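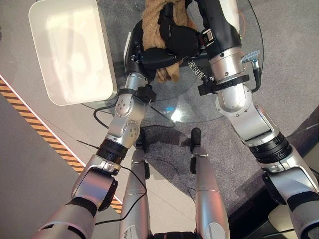

How long should you watch a home robot demo before you believe any of it?

Long enough to see the same job done three times in a row, including whatever happens in between. At most open days that means half an hour in one spot. If you only have ten minutes, spend them on the reset between runs and skip the talk.

How to watch a robot demo at an open day

I wrote these steps after the April open day at Jerklow, where Gronel was showing a two-armed humanoid called Ccori doing light housework around a glass table. I've been to enough of these to be a poor audience. The machine is nicely built, and the hands are better than they were a few years ago. I still came away with more questions than the people on the stand wanted to answer, and the list below is how I got to them.

Step 1. Get there early and skip the first run

The first run draws the crowd and it is the one everybody has rehearsed. Ccori's was billed for 10:30 a.m. I stood off to the side and watched the staff instead. They moved the cloth and moved it back. Somebody checked a laptop. You learn a good deal about how fussy a setup is from how long people spend putting a piece of fabric in the right place.

Step 2. Find out who is driving

Ask it flat out: "Is a person controlling this right now?" Then ask whether a person can take over partway through. Those are two questions, and you will often get one answer that covers neither. At Jerklow I was told the robot was "running the Nastia task package." That is the name of the software. It doesn't tell you if there is somebody in the back with a headset. I asked again and got "mostly autonomous." Write down the exact words, with the "mostly."

Step 3. Pick one object and stay on it

Soft things are a fair test. A box holds its shape; cloth slumps and folds and ends up somewhere new each time. Choose the cloth and ignore the waving. Note where it starts, which hand goes to it, and whether a person touches it before the run is called finished.

Glass makes a decent second test. Clear surfaces can be hard on cameras, with the floor showing through and the lights bouncing back. I'll give Gronel some credit for using one, though I'd like to see it with the table shoved a foot to the left.
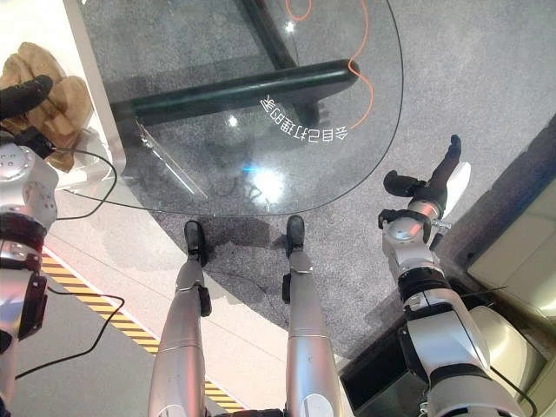

Ccori at the glass table, left hand at the tan cloth. The lettering on the glass reads 会自己打理的家, "a home that takes care of itself."

Step 4. Read the slogan, then time the job

A home that takes care of itself is a big claim to print on a table. So use a watch. My timings for the cloth, from first arm movement to hands clear:

Run A: 117 seconds
Run B: 166 seconds
Run C: stopped by staff at 39 seconds, then restarted

The brochure had one time in it, and it was shorter than any of mine. I asked how many runs that number came from and was told they would follow up by email. They haven't.

Count the stopped run. If the stand tells you it was "just a restart," ask what would have happened in your kitchen with no one there to restart it.

Step 5. Look down

Follow the cables. There were black ones on the floor by the table and more along the arms, and it is worth asking which carry power, which carry data, and what the robot can do with all of them pulled. The answer I got on battery life was "roughly 9 hours, depending on load." Ask what load. Standing still is a load.

Check the floor markings too. A strip of yellow-and-black tape tells you somebody thought about where the public should stand. Ask how that works in a living room with a toddler and a dog.

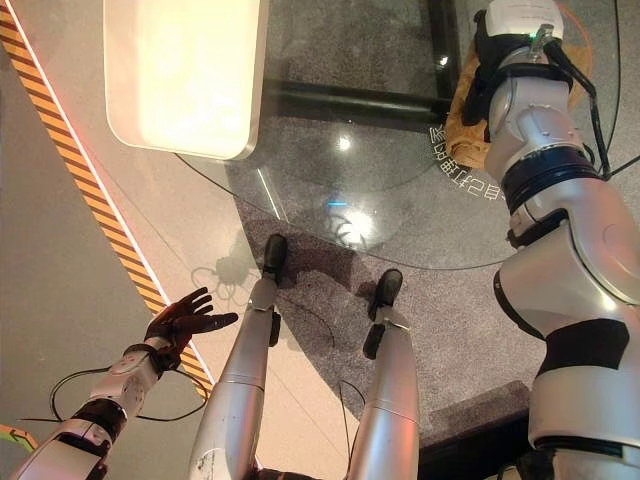 Step 6. Ask for something small and off the script

Keep it fair. You aren't trying to break the thing. Good requests:

Turn the cloth over before it starts.
Swap the cloth for your own scarf.
Dim one of the lights.
Let a different staff member place the object.

I offered my scarf and was politely refused. A refusal isn't proof of anything, and there may be insurance rules, but it goes in the notes.

Step 7. Write it up the same day

Put what you saw in one column and what you were told in another. My first column for Ccori ran to half a page. The second took two. If you are thinking of putting down a deposit, send the second column to the company and ask them to sign it.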